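Speaker notes: what the model home doesn't show
Thursday session, 7 p.m., buyers' group, Linirthorpe branch library

Start without slides. Ask who has walked through a model home in the last year. Let hands go up, then ask who came away with the price of the house they walked through. Expect fewer hands. Wait a bit before moving on.

Opening point. The sign at Asanmont gives a starting price. The house behind the sign is not sold at that price. It has the upgraded floors, the bigger island, the covered patio and the finished bonus room. I asked the sales desk for the cost of the model as it stands and got a brochure. I asked again by email and got the same brochure.

SLIDE 2: floor plans
The Pichon is the smaller plan at 1420 square feet. The Lilter is 2470. Both are advertised as "open and airy." I don't know what airy means on a contract and neither does the contract.
Point at the Pichon's second bedroom. The model has a daybed in it. Ask what happens with a queen and a dresser. Don't answer for them, tell them to bring a tape measure.
Lilter: ask for the ceiling height in writing, room by room. The great room is the one they quote.

SLIDE 3: furniture
Model homes often get furniture on the small side. Shallow sofas, narrow dining chairs, interior doors taken off the hinges. I'm not saying Asanmont does all of this. I am saying look for hinge marks on the door frames while the agent is showing you the pantry.
Lights. Every lamp is on at noon. Ask to have them turned off. If the answer is no, write that down.

SLIDE 4: "included"
Read the included features sheet out loud. Slowly. "Designer-selected" means they picked it. "Or equivalent" means they can pick again later. "Per plan" means go find the plan.
Landscaping is front yard only. The back yard in the model has a fire pit.
Skip the part on HOA fees if we're past 7:30, it's in the handout.

SLIDE 5: kitchens
The kitchen sells the house, so this is where I'd be slowest to believe anything. Counter depth, outlet positions, where the trash goes. The listing says "chef-inspired." Which chef? Stand where the sink is and pretend to make breakfast. Open the dishwasher door all the way, then try to get past it.
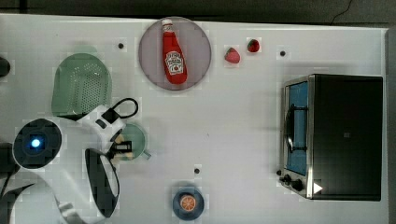 One reader wrote in after the last talk to say I was being unfair, that buyers aren't children and everyone knows a model is dressed up. Fair enough, and then the same note went on to say the pantry in their Lilter came out shallower than the one they'd toured and they were still waiting on a call back. Read both halves. Let the room decide.

SLIDE 6: the lender
Preferred lender credit. It sounds like free money. Get an outside quote on the same day, same loan type, and compare the full fee page. Sometimes the builder's lender wins. I've seen it. I'd still check.

SLIDE 7: before you sign
Inspection before drywall, and again before closing. Ask whether your own inspector is allowed on site, and get the yes in an email. Walk the lot after rain.
Ask what gets built on the empty land behind the Linirthorpe side. "Future phase" is the only answer I've had so far.

Questions. If someone asks whether I'd buy there: maybe, the Pichon, at the sign price, with the doors on.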